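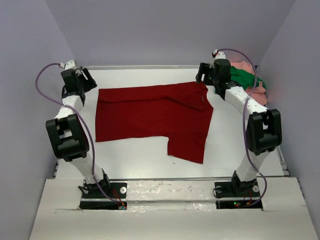
T-shirt

A T-shirt is a light, collarless top, usually with short sleeves and a round neck, named after the letter it makes when laid out flat. It is among the most widely worn garments in the world, and a wonderfully simple one: a front, a back, two sleeves and a strip of ribbing at the neck.

Origins

The T-shirt grew out of nineteenth-century underwear. One-piece undersuits were cut in two for summer wear, and the top half proved popular with sailors, dockers and miners, who liked being able to work in it without a shirt on top. Navies took it up early. By the middle of the twentieth century it had come out from under the shirt for good, helped along by the cinema, and young people made it their own.

Fabric and weight

Most T-shirts are made of single jersey, a weft-knitted cloth with a smooth face and a slightly looped back. Knitting gives the cloth its stretch — woven cotton of the same thickness would bind at the shoulders. Weight is given in grams per square metre. A fine summer shirt may be under 140, while heavy ones pass 195 and hang quite differently, with a boxy line that many wearers love. Cotton is the usual fibre, often blended with polyester. Jersey curls at a cut edge, so hems are turned up and stitched with two needles.

Construction

There are two main methods. In the tubular method the body is knitted as a seamless tube and only the shoulders and armholes need joining. In the side-seamed method, front and back are cut from flat cloth, which allows a closer fit. Better shirts have a tape sewn from shoulder to shoulder across the back of the neck, a small touch that keeps the neckline in shape for years.

The Prorville collection

The museum at Prorville holds 101 T-shirts from the knitting firm Wouters, dating from its first season to its closure. Josefien Verstraete catalogued them and found 17 different neck ribs, a delightful range for such a plain product. Her notes, with pattern drawings by Roel Wuyts, were published as The Wouters Jerseys.

Care

Washing cool and inside out protects both dye and print. Dark reds and blacks should be kept apart from pale clothes for the first few washes. Jersey is best dried flat or over a rail, and stored folded, as hangers can stretch the shoulders.

See also

Henley shirt
Jersey (fabric)
Polo shirt
Screen printing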